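The Tenth Episode

1. Brirmont

Ainhoa Sotomayor had watched every episode of Drimside and written up nine of them. The site paid her by the recap. By March she had a routine: watch once with the sound low, watch again with notes, post before midnight.

Episode 10 was the one where Ismail gets on the train to Brirmont and leaves his sister behind. Ainhoa wrote that he did not look back. She posted it at 11:40 and went to bed.

In the morning there were 104 comments. Most of them said she had it wrong. Ismail had looked back. He had put his hand on the glass, they said, and his sister had run along the platform until it ended.

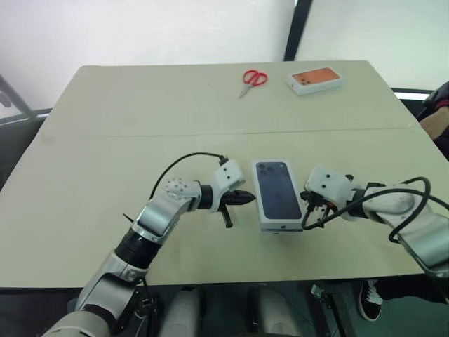

2. The Platform

She watched the episode again over breakfast. Ismail sat down, opened his book, and the train pulled out. He did not look back. She checked the running time and the credits, and they matched her notes.

Then she read the comments more carefully. They agreed with each other down to the color of the sister's coat – green, with one button missing. People who had never posted before were describing the same button.

She wrote to Fitriani Ong, who had edited the recaps from the start, and asked which version she had seen. The answer came right away. The green coat, of course. Was Ainhoa feeling all right?
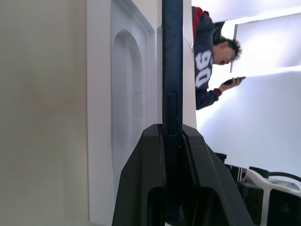 The dark blue phone from the side, button at the middle.

Ainhoa did not answer that. She went back through her old recaps instead. In the fourth she had mentioned a green coat hanging in the hall in Grudville. She had no memory of writing the line, but it was hers. She had even made a small joke about the button.

She played the episode a third time. When the train started to move she leaned in close. Ismail turned a page. His eyes went to the window for less than a second, and his lips moved.

She ran it back and turned the sound all the way up. He was saying a name, and it was not his sister's.

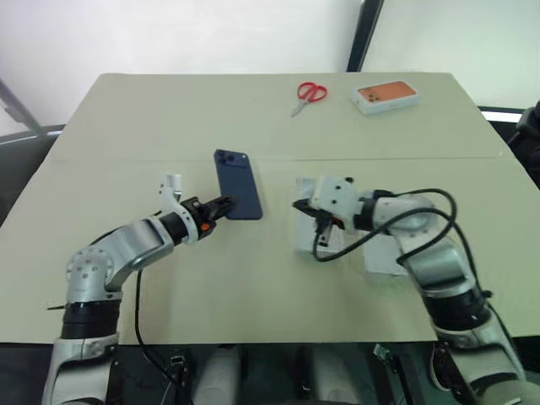

Fitriani called at noon and said the comments had reached 331, and they had changed. Everyone now agreed that Ismail never looked back. They wanted to know why the recap said he did. She asked whether Ainhoa had edited it overnight.

Ainhoa said no. She opened the page while they were still talking and read her own last paragraph, the hand on the glass, the girl running, the coat. Then she asked Fitriani to stay on the line, and started the episode from the beginning.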